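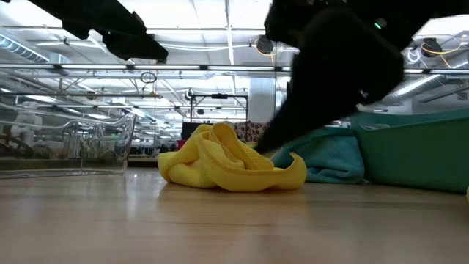
A student wrote to me after the last lecture that she did not understand why we dust a surface dry before we wash it, when the water would take away the dust anyway. I answer it at the start of this handout, as I think more of you have the same doubt.

Water does not take all the dust away. It makes a part of it into a thin mud, and the cloth pushes this mud into the grain and the joints. When it dries you see gray lines. So dry first, then damp.

Care of Household Surfaces, Unit 3: Finished Wood
Handout for 15th April

1. What is on top of the wood

In most homes you do not clean the wood. You clean the finish. Please learn to tell apart these kinds:
Oil. The surface feels close to bare wood. Water stays in drops when the oil is fresh and sinks in when it is worn.
Wax. Soft shine. A fingernail leaves a light mark.
Varnish or lacquer. A closed film, harder, often more shiny.

If you are in doubt, put one drop of water in a hidden place, for instance under the edge, and look again after 5 minutes. A dark spot means the surface is open. Use as little water as possible and write it in your work sheet.

2. Cloths

Microfiber holds fine dust well because the fibers are split and have many small edges. These edges also hold grit. A cloth that fell on the floor goes to the wash, also when it looks clean.

Fold the cloth in four and use one side at a time. In the practice room at Drokent we keep one color for wood and another for kitchens, and I ask you to respect this.

Wash without fabric softener. Softener covers the fibers and the cloth begins to smear. Do not wash together with cotton towels, the lint goes over.

3. Damp wiping

Wring the cloth until it gives no more drops. Wipe along the grain, in long strokes, and let them overlap a little. Dry at once with a second cloth.

For the soap we use the Celer concentrate, one cap in the small bucket. More soap does not clean better, it leaves a film and the next dust sticks to it.

4. Rings and spots

White rings are moisture inside the finish. Often they go by themselves in a day or two. Dark rings are in the wood, and then it is a job for a refinisher. Do not try to sand them in a client's home.

Reading before June: the Andreadis booklet, chapters on wax and oil. The chapter on stone you can leave.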